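Notes on the Lent Study: Reading Ruth Slowly

The Lent study group finished its second week in the book of Ruth, and several people have asked for a summary for those who work evenings or who joined us partway through. What follows is put together from my own notes and from the sheet Mitra Rahimi handed out at the first session. Copies of the sheet are still on the table by the coat rack.

We are using Ruth because it is short. There are four chapters, and a person can read the whole book aloud in less time than it takes to cook supper. Mitra asked us to do that once before the first meeting, all in one sitting, and then to go back and read only chapter 1 for the rest of the week. Most of the group said the second reading was harder. When you know Boaz is coming, it is tempting to hurry past the funerals.

Chapter 1 opens with a famine. Elimelech takes his wife Naomi and their sons from Bethlehem to Moab. He dies there, the sons marry Moabite women, and after ten years the sons die too. All of this happens in five verses. The writer does not say whether leaving Bethlehem was right or wrong. We spent a good part of the first evening on that silence. Some of the older commentaries treat the deaths as a judgment. The text itself does not, and Mitra suggested we leave the question where the writer left it.

Naomi's own view is plain enough. "I went out full," she tells the women of Bethlehem in verse 21, "and the LORD hath brought me home again empty." She asks to be called Mara, meaning bitter. One member who lost her husband in March said she had never heard that verse read in church and wished she had. We stayed on it until closing time.
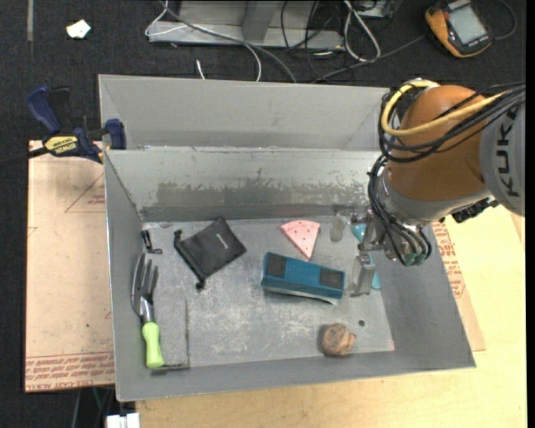 Week two was chapter 2, the gleaning chapter. The law behind it is in Leviticus 19 and again in Deuteronomy 24. A landowner was not to harvest to the very edges of the field, and was not to go back for a sheaf he had forgotten. What was left belonged to the poor, the stranger, the orphan and the widow. Ruth was poor, a stranger and a widow, and she still asked permission. The work itself was slow. You bent down, picked up what lay there, and bent down again. Ruth had an open barley field with other people working ahead of her. She came home that evening with an ephah of barley. Estimates of an ephah vary, but my study Bible puts it at roughly 20 quarts or a little more, and she carried it back to town after she had beaten it out.

We also talked about the phrase in verse 3, "her hap was to light on a part of the field belonging unto Boaz." Newer translations say "as it happened" or something close. The group split on this. A few felt the writer was hinting strongly at God's hand. Others thought Ruth would have known nothing of the kind that morning and simply picked a field. Both readings can stand together, I think, and Naomi says as much in verse 20, when she hears the name Boaz and blesses the Lord for the first time in the book.

For next time, please read chapter 3 twice. It is the threshing floor chapter, and it raises questions about customs that most of us do not know well. Mitra will bring a page on the kinsman-redeemer, drawn from Leviticus 25. If you have a study Bible with notes, bring that along too.

We will sing hymn 168 to open, as before. The Listcombe congregation has asked to join us for the last session, and anyone who can offer a ride from Prollstead should put their name on the list in the hall. Large-print copies of Ruth are available from the office. We have 2 left.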